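Put the Thread Size on the Label

I rent out a small house in Clatemport, and last April a fitting under its kitchen sink let go. The repair needed one part. Finding that part took me to three stores and used up most of a Saturday's worth of patience, and I came home with two pieces that didn't fit anything I own.

My complaint is a narrow one. Household parts that screw together should have the size of the thread printed on them, in plain figures, where a person can read it before paying.
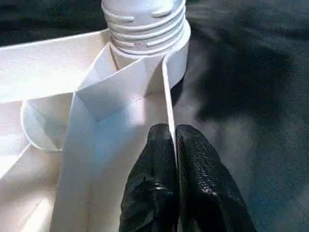
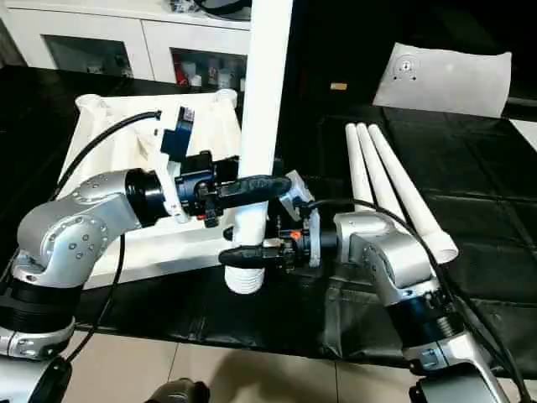
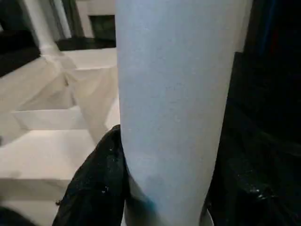
What the package says now

The first fitting I bought was a Deser. The package said "standard" on the front and "fits most" on the back. Standard to whom, it didn't say. The second was from Kurup, and that one gave a model number of its own which matched a chart on the company's website. The chart listed 105 models. It didn't give a diameter for any of them.

I measured the old part with a ruler, then with a borrowed caliper, and got a number that fell between two sizes. A clerk explained that the trade name of a pipe size is often different from what you measure across it. I accept that there is history behind this. A plumber learns it in the first month and never thinks of it again. The rest of us buy a fitting every few years and start from zero each time.

The cost of guessing

People buy two or three sizes and plan to take back the wrong ones. Some do. I have a coffee can of the ones I didn't. The hardware store in Pendport, where I finally found the right piece, keeps a bin of opened returns by the door, marked down to almost nothing, and the bin is always full. Opened packages can't go back on the hook at full price, so the store builds that loss into what everyone pays.

It isn't only plumbing. Garden hoses, spray bottles, lamp parts and the caps on gas cans all have the same trouble. You hold the thing up to the other thing and squint.

The usual objections

Makers say there isn't room. There is room on most packages for a logo, a slogan and a picture of a smiling family at a sink. A diameter and a thread count take up less space than any of those.

They also say customers don't understand the numbers. Maybe so, but people match numbers they don't understand all the time. I couldn't tell you what the figures on a car tire stand for – I read them off the old tire and ask for the same ones. That works, and it works with the old tire in front of you and no expert in the building.

The mark should be on the part as well, molded or stamped in. Packages go in the trash on the first day. The part stays under the sink for 20 years, and whoever has to replace it will be lying on the floor with a flashlight, hoping to find a number.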